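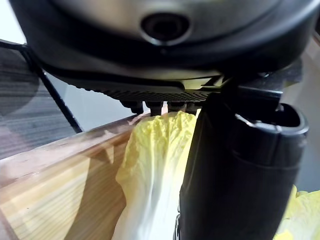
Uzor Produce is a vegetable shop in Rostport. We sell fresh vegetables by the piece or by the pound, and we have done so from the same corner since the shop opened. Most of what we carry is the kind of thing people cook on a weeknight: greens, beans, roots, tomatoes, peppers. Napa cabbage is a good example of how we like to sell. A whole head is too much for many of our customers, so you can buy it by the leaf as well. The frilly yellow top goes well in soup, and the broad white stem is better sliced thin and fried. Tell us what you are making and we will pick out leaves to suit.

The shop was started by Chibuzor Bashir, who had worked for 7 years at the wholesale market in Gevside before signing the lease here. He still does the buying himself. He leaves for Gevside before it gets light and is back in time to stock the bins by opening. If something looked poor at the market that morning, we don't carry it that day. There is a chalkboard by the door that lists what is missing, and it saves people a walk to the back.

What we carry

The range changes with the season, but a few things are here most of the year. Carrots are sold with their tops on when we can get them that way. Cucumbers, tomatoes and sweet potatoes come in most mornings. We also keep vegetables that are hard to find in the bigger stores in Rostport, such as bitter gourd and yardlong beans. Those two have regular buyers, and in July they tend to be gone by early afternoon. Call ahead if you need a large amount.

The display

Everything is set out in open wooden bins, at a height most people can reach without bending far. We put vegetables with similar needs near each other where there is room, and the rest is habit.
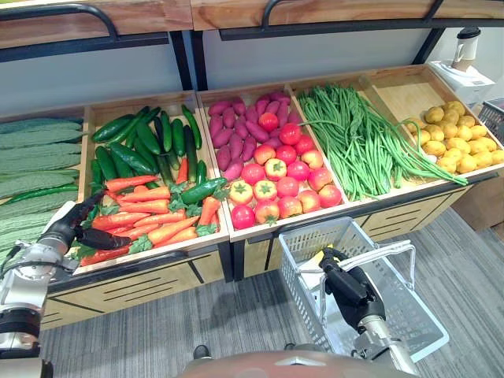
Tomatoes are the one thing we arrange in rows. They bruise when they are heaped, and a row makes it easy to find a riper one for tonight and a firmer one for the weekend. Beans are left in a tangle, as sorting them breaks the ends. Chili peppers are small and they travel, so if you find one in with the carrots, please bring it to the counter or just leave it where it is. We tidy the bins twice a day, once before opening and once after the lunch rush.

You are welcome to handle the vegetables. Paper bags are at the end of the display, and you can bring your own bags or boxes if you prefer.

Orders and delivery

We supply 6 restaurants and a school kitchen in Biltau - all of them on standing orders. New trade customers should speak to Chibuzor in person, preferably after the lunch rush. For households, we deliver within Rostport on orders of 90 dollars or more. Smaller orders can be packed and held at the counter until closing.

Returns

If something you bought from us is bad inside when you cut it, bring it back within 2 days and we will replace it. You don't need the receipt.

This page was last updated on April 12, 2024.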